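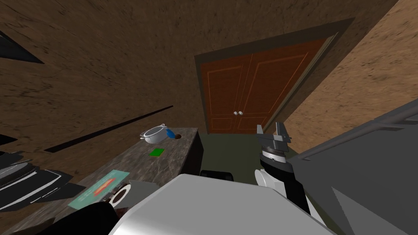
Grundwasserstände Plindton, Stundenwerte

Datenblatt und Hinweise zur Benutzung

Der Datensatz enthält Grundwasserstände aus 163 Messstellen im Einzugsgebiet Plindton. Die Werte liegen als Stundenmittel vor, dazu kommen Stammdaten der Messstellen, Handmessungen und ein Änderungsprotokoll. Zusammengestellt hat ihn Agnese Koppel. Die Umrechnung der Druckwerte stammt von Krešimir Petek, die Plausibilitätsprüfung von Mawuli Asante.

Inhalt des Verzeichnisses

stammdaten.csv: eine Zeile je Messstelle
stundenwerte/: eine Datei je Messstelle, benannt nach der Messstellennummer
handmessungen.csv: Lichtlotmessungen mit Uhrzeit und Kürzel des Ablesers
luftdruck.csv: Reihe der Station Citurwood, für die Kompensation verwendet
aenderungen.txt: Korrekturen seit der ersten Ausgabe, neueste zuerst

Format

Alle Tabellen sind UTF-8-kodiert, Trennzeichen ist das Semikolon, Dezimalzeichen der Punkt. Zeitangaben stehen durchgehend in MEZ ohne Sommerzeit. Der Zeitstempel bezeichnet das Ende des Mittelungsintervalls, ein Wert mit der Uhrzeit 14:00 umfasst also die Stunde davor. Wer die Reihen mit Niederschlagsdaten verknüpft, sollte das vorher abgleichen, viele Niederschlagsreihen werden in UTC geliefert.

Spalten der Stundenwerte

zeit: Zeitstempel, ISO 8601
gw_nn: Grundwasserstand in Metern über Normalhöhennull
flur: Flurabstand in Metern, positiv nach unten
temp: Wassertemperatur am Sensor in Grad Celsius
q: Qualitätskennzeichen, siehe unten

Fehlende Werte sind leer. Die in älteren Ausgaben übliche Kennung -999 kommt nicht mehr vor.

Erfassung

Die Drucksonden registrieren alle 300 Sekunden einen Absolutdruck. Daraus wird nach Abzug des Luftdrucks die Wassersäule über dem Sensor berechnet und über die eingemessene Einhängetiefe auf Normalhöhennull bezogen. Eine Dichtekorrektur erfolgt nur für die Messstellen der Gruppe Raudsepp. Dort liegt die elektrische Leitfähigkeit so hoch, dass die Annahme von Süßwasser zu systematisch überhöhten Ständen führt. In stammdaten.csv ist diese Gruppe im Feld dichte mit 1 gekennzeichnet.

Der Luftdruck wird von der Station Citurwood übernommen und per barometrischer Höhenformel auf die jeweilige Geländehöhe umgerechnet. Bei Ausfall der Station wird linear interpoliert, sofern die Lücke höchstens sechs Stunden dauert. Bei längeren Ausfällen bleiben gw_nn und flur leer, temp wird weiter ausgegeben.
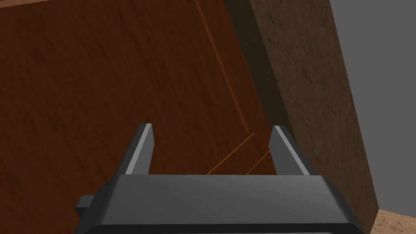
Stundenmittel werden gebildet, wenn mindestens zehn der zwölf Einzelwerte vorhanden sind. Andernfalls entfällt der Wert. Eine Glättung findet nicht statt.

Qualitätskennzeichen

0: ungeprüft
1: geprüft, ohne Befund
2: geprüft, Versatz korrigiert
3: auffällig, nicht korrigiert
9: verworfen, Wert nicht ausgegeben

Kennzeichen 2 wird gesetzt, wenn die Handmessung vom Sondenwert abweicht und der Zeitpunkt des Versatzes in der Reihe erkennbar ist — in der Regel nach dem Ziehen der Sonde. Ist kein Zeitpunkt erkennbar, wird die Abweichung als Drift behandelt und linear zwischen zwei Handmessungen verteilt. Auch diese Werte tragen Kennzeichen 2. Eine Unterscheidung beider Fälle ist nur über aenderungen.txt möglich.

Handmessungen

handmessungen.csv umfasst 586 Lichtlotmessungen. Sie beziehen sich auf die Oberkante des Messrohrs. Wo das Rohr gekürzt oder verlängert wurde, ist die zum Messzeitpunkt gültige Höhe eingetragen, eine Umrechnung durch den Nutzer entfällt.

Bekannte Einschränkungen

An 40 Messstellen beginnt die Reihe erst im September des ersten Messjahres. Jahresmittel sind für diese Stellen im ersten Jahr nicht sinnvoll.

Die Messstellen im Teilgebiet Prastetti reagieren auf den Betrieb eines Förderbrunnens. Die Absenkungen setzen meist gegen 6:00 Uhr ein und sind real, sie wurden nicht herausgerechnet. Förderraten liegen uns nicht vor.

Zwei Rohre in der Talaue laufen bei hohem Stand über. Der Wert verharrt dann auf Höhe der Rohroberkante, Kennzeichen 3.

Temperaturwerte sind nicht kalibriert. Für relative Verläufe an einer Messstelle reichen sie aus, für Vergleiche zwischen Messstellen nicht.

Koordinaten

Die Lage ist in ETRS89 / UTM Zone 32N angegeben. Für Messstellen auf Privatgrund wurden die Koordinaten auf volle hundert Meter gerundet (Feld lage_genau = 0). Die Geländehöhe ist davon nicht betroffen.

Nutzung und Zitat

Die Daten stehen unter CC BY 4.0. Als Quelle ist anzugeben: Koppel, Petek, Asante: Grundwasserstände Plindton, Stundenwerte, mit Nummer der verwendeten Ausgabe. Die Nummer steht in der ersten Zeile von aenderungen.txt.

Fehlermeldungen bitte mit Messstellennummer und betroffenem Zeitraum an Emiliano Sepúlveda. Anfragen zu ungerundeten Koordinaten bearbeitet Tyson Lachance, eine Zustimmung der Grundeigentümer ist in jedem Fall erforderlich.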